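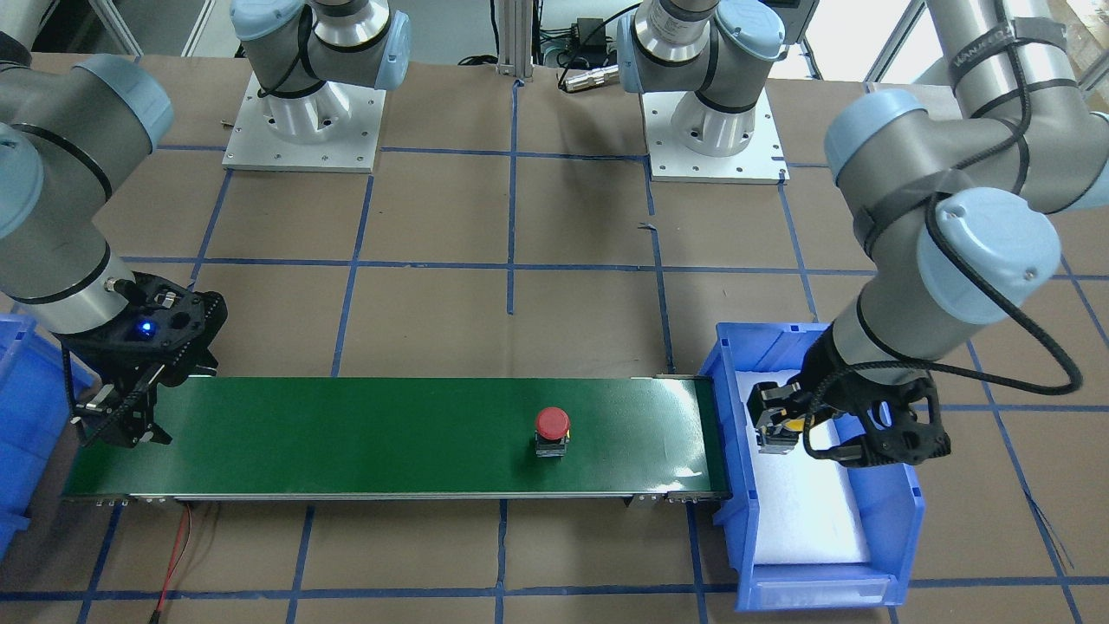 How Things Move Along: Belts, Bins and Stop Buttons

Tasmont Workshop Pages, Sheet 24
For readers aged 8 to 11

What is a conveyor?

A conveyor is a device that carries objects from one place to another. The kind explained on this sheet is a belt conveyor. You may have stood next to one at a supermarket till, where it carries the shopping towards the cashier. Airports have them for suitcases, and quarries have them for stone.

A belt conveyor has four main parts: the belt, the rollers, the frame and the drive.

The belt is the part that objects sit on. It is a long strip with its two ends joined together, so it makes a closed loop. The top half of the loop carries the load and is called the carrying side. The bottom half travels back the other way, underneath, and is called the return side. If you put a chalk mark on the belt and watched it, the mark would travel along the top, go round the end, pass underneath and come back to where it started.

The rollers are the cylinders that the belt goes round. There is one at each end. One of them is turned by a motor, and it is called the drive roller. The other turns only because the belt pulls it round.

The frame holds everything in line. On a small conveyor it is often made of metal rails, one along each side, standing on feet or brackets.

The drive is the motor, together with any gears or small belts that connect it to the drive roller.

What is the belt made of?

Most belts are built in layers. The inside layer is often a woven fabric. Woven means that threads cross over and under each other, as they do in a tea towel. The weave stops the belt from stretching too much when it is pulled tight. On the outside there is usually a coating of rubber or plastic. The coating protects the threads and affects how well the belt grips.

Grip comes from friction. Friction is the force that resists one surface sliding over another. A belt needs friction in two places:

On the inside, so that the drive roller can pull the belt round.
On the outside, so that objects move with the belt and do not get left behind.

A very smooth belt is easy to wipe clean, but a box may slide on it if the belt starts suddenly. A rough belt holds the box better, but dirt collects in the rough parts. The people who design conveyors have to choose between these.

Some small conveyors have a motor that uses direct current, or DC. Electricity needs a complete path to flow, so a simple motor of this kind has two wires. In many DC cables the red wire is for positive and the black wire is for negative. If the two are swapped at a simple DC motor, the motor turns in the opposite direction.

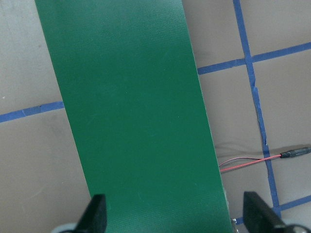
A red wire and a black wire side by side, next to a dark green strip with a faint woven texture.

Bins at the ends

A belt does not know when to put things down. It carries an object to the end of the carrying side, and there the surface curves away round the roller. The object tips and drops. Something has to be in place to receive it, and a plastic bin is a common choice.

The position of the bin matters. If the gap between the belt and the bin is too wide, small objects fall through it. If the bin touches the moving belt, it rubs and wears the coating. The bin should therefore be close, but not pressing.

The height matters too. The further an object falls, the faster it is going when it lands. Foam in the bottom of a bin squashes when something lands on it, and this makes the object slow down more gradually. Foam is also light, and it can be cut to fit the shape of the bin. At the Grunudwood parcel depot, where one belt is 61 metres long and carries more than 700 parcels an hour, the bins for fragile goods have foam in them and the bins for clothing do not.

Push buttons

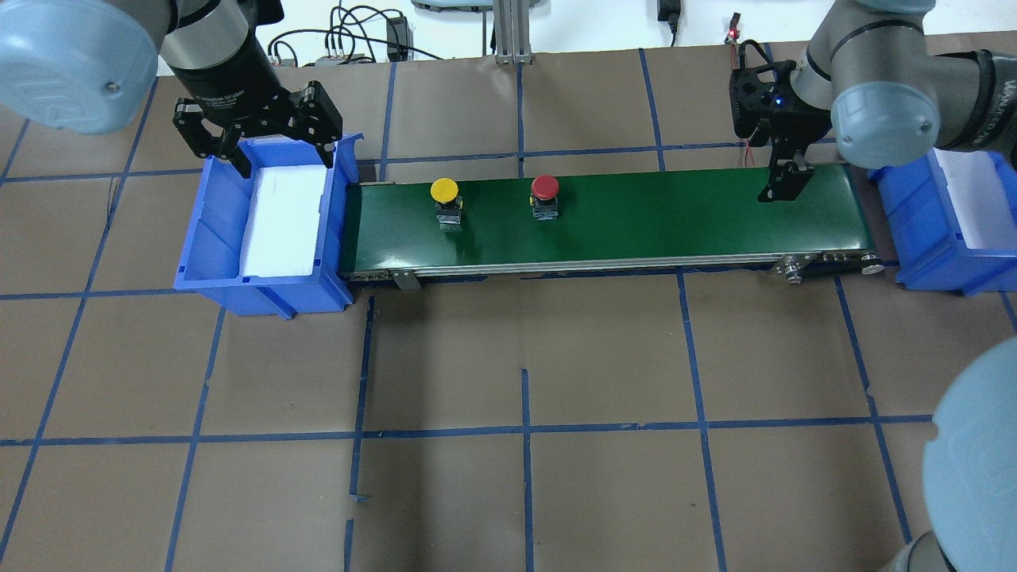
Push buttons come in many shapes, and the shape helps to show how a button will be used. A flat button the size of a coin needs one careful fingertip. A mushroom-head button has a wide top that can be hit with the whole palm, even by a person wearing gloves. Heads of this sort are made in more than one colour. The two on the green belt are red and yellow, standing a hand's width apart, and each has a body with black and yellow parts. A red head on a yellow background is the usual marking for an emergency stop.

An emergency stop button is used when something has gone wrong and a machine must be halted at once. On most of them, pressing the head makes it lock in the down position. The machine cannot start again while the head is locked. To release it, a person has to twist it, pull it or use a key, depending on the type. Releasing the button should not start the machine. A separate start control has to be used for that.

Never press an emergency stop button for fun. Do press it, or shout for an adult to press it, if a person is in danger.

Marking out a table

When a job is done many times on the same table, it helps to know exactly where each thing goes. One simple method is a grid. A grid is a set of lines running across and a set of lines running up and down, which divide the surface into squares.

Each square can be given a name. Letter the columns A, B, C and number the rows 1, 2, 3. The square in the second column and third row is then B3. Maps use the same idea.

Painter's tape suits this job. Its glue is weak, so it can be lifted off later, and it comes in colours that are easy to see.

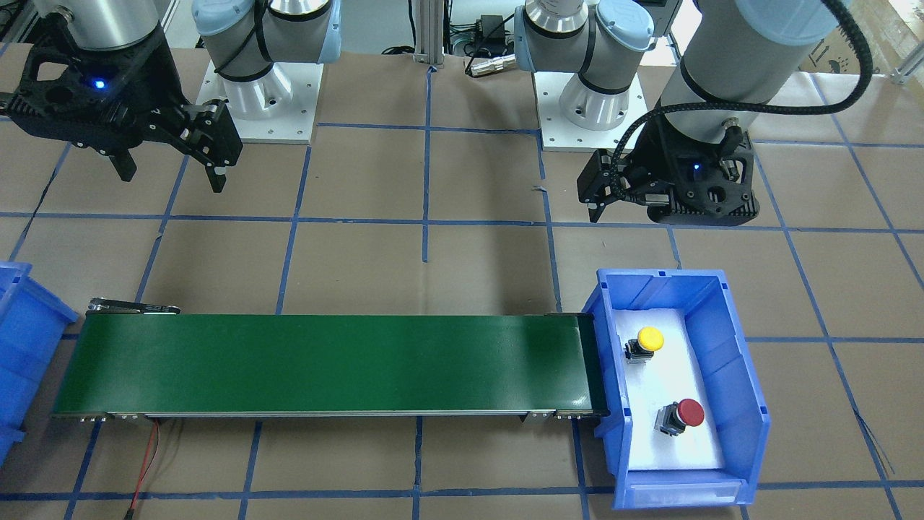 Strips of blue tape divide brown paper into squares. A green conveyor belt and a blue bin share the table.

Make your own belt

You will need 2 cardboard tubes, a strip of old cotton cloth, a shoebox without its lid, and sticky tape.

1. Ask an adult to cut holes in the long sides of the box so that one tube can pass through near each end.
2. Push the tubes through. They should turn freely.
3. Wrap the cloth round both tubes and tape the ends together. Keep it fairly tight.
4. Turn one tube by hand.

If the cloth slips, wind a rubber band round the tube you are turning and try again. If the cloth creeps to one side, the tubes are not parallel.

Words to know

Carrying side: the top of the belt loop.
Coating: a thin outer layer.
Friction: the force that resists sliding.
Parallel: always the same distance apart.
Return side: the underneath of the belt loop.

Next sheet: Pulleys and the Evangelista Lift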